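Workshop visit, Trevirholm, 23 July 2026

Notes typed up on the train, so excuse the state of them. Six of us went, all from the shared workshop at Vallmont. Point of the trip was to see how other people set up a room where you build stuff, wire stuff and sit at a screen all in the same four walls. We move in September and still have no floor plan.

Got there late. Bus 40 does not stop where the website says it stops, get off one earlier and walk. Sign in at the desk, they want a name and a phone number. Elvia Serrano took us up, room 605, end of the corridor, past the kitchen. Good coffee. Coats go on the hooks outside, please, not on the chairs.

First impression: smaller than I expected and more relaxed. Things on the floor, things on shelves, cables. Looked like a place where work goes on. Reda liked it right away, I took a bit longer.

Started at the big table. Light wood top, with a broad white board laid flat on it as the work surface. I like this a lot. You see every crumb on white, which is good or bad depending on your mood, and the board can come off when it gets too beat up. Elvia says they swap theirs in June every year whether it needs it or not. Ours would need it monthly. 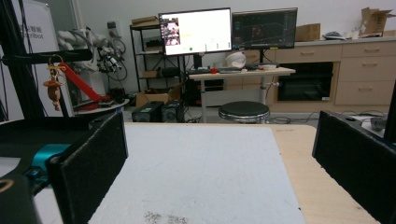

The big table with its white board, shelves and desk behind. Specks and all.

Shelving is the black metal kind, open on all sides. Cardboard box up top, darker odds and ends lower down. No labels that I could see from where I stood, asked about it, apparently everyone just knows. That will not work for us, we have too many people coming thru. But the open shelf itself, yes. You can see what's there without opening a door.

Boxes also live on the floor by the shelf. Reda Hegazy asked if there was a rule about that. There's not. He wrote "RULE??" in his notebook and underlined it.

The desk: white, two monitors, set toward the back so whoever is sitting there is out of the way of the table. Keyboard, a white cup, a few small things. Having the screens in the same room and not next door is the thing I'd copy first. At our place you walk down the hall to check a drawing and by the time you're back you forgot the number.

Asked what the furniture cost. Table was 124 secondhand from Partanen, plus a van. Didn't get a price on the desk, must email.

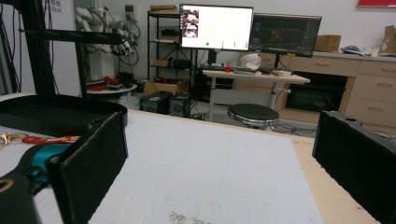 Same table, black tray or box lid on the left side. Sit-stand desk at the rear.

Tray is a nice idea, a low black one with a raised rim. We lose screws constantly, a couple of those on each bench would pay for themselves in a week. Check if Torora still sells them.

Didn't like: the light by the door, the fan noise in the corridor, and teh stairs with a full bag. Didn't get to see the storeroom, ran out of time.

To do before September:
measure our back wall
price open metal shelving
white board for the big bench, two if cheap
trays
thank you note to Elvia (Reda is doing this)

Next visit not fixed yet. If you want to come along put your name on the sheet by the sink.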